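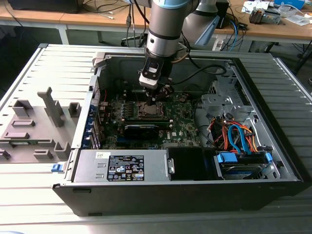 Home Stories Serials Archive Submit Contact

The Liepiņa Gauge

The tide gauge at Liepiņa was installed in 1979 and had been read by hand every day since. The procedure was fixed. At six in the morning the observer unlocked the hut, lifted the lid of the stilling well, lowered a steel tape until the float contact closed, and wrote the figure in millimetres in the left-hand column. The right-hand column was for remarks. It was mostly empty.

Grethe Mogensen took over the post in January. Her predecessor, Urmas Adomaitis, handed her two keys, a tin of graphite powder and a box of blank forms.

"The tape reads three millimetres long," he said. "Subtract three."

"Is that written down?"

"It is in the remarks. The first year, I think."

She looked it up. The correction was there, in a different hand, with the initials S.S. It had been made after the tape was compared with a brass standard. On the next page the tape had been replaced. The new one had its own certificate, which gave an error of zero.

She compared the certificate number with the number stamped on the reel in the hut. They matched. She then went through the ledgers one by one. Each daily figure since the change of tape had been reduced by three millimetres.

The Erkari harbour office used the ledgers to set the chart datum. Tarek Azar worked there, on the second floor, and he listened to her with the door shut.

"Three millimetres," he said. "The swell in the outer basin is more than that when a gull lands."

"It is a constant error. It doesn't average out."

"Who else knows?"

"Whoever S.S. is."

Sarmīte Siliņa was found in the pension list. She lived above the ropeworks and had kept her notebooks in a suitcase. She turned to the page without hunting for it.

"I told Ott Rätsep to stop subtracting when the new tape came," she said. "He said he would. He trained Urmas."

"Did you check?"

"I was moved to the lighthouse accounts."

Grethe copied the page and walked back along the mole. The wind was westerly, force four. At the hut she lowered the tape and the contact closed at 1000 exactly. She lifted it, wiped it and lowered it again. It closed at 1000.

She sat on the step for some time. If she wrote 1000, the record would show the sea rising three millimetres overnight. Anyone plotting the series later would see a step and look for a cause: a storm, a slipped bolt, settlement of the pier. If she wrote 997, the series would be smooth, and wrong by the same amount it had always been.

Adomaitis came by at seven, as he still did most mornings, carrying bread. He read the form over her shoulder. The left-hand column was blank.

"You're late with it," he said.

"The tape is correct. It has been correct all along."

He put the bread down on the lid of the well. He looked at the reel and then at the water.

"I subtracted three every day," he said. "Even when I was ill. I sent my brother and told him to subtract three."

"I know. I saw his handwriting."

She wrote 1000 in the left-hand column. In the right-hand column she wrote that no correction had been applied, gave the certificate number, and signed it. She left a line underneath and passed him the pencil. He wrote slowly, and asked her how to spell "erroneous".

Last updated: January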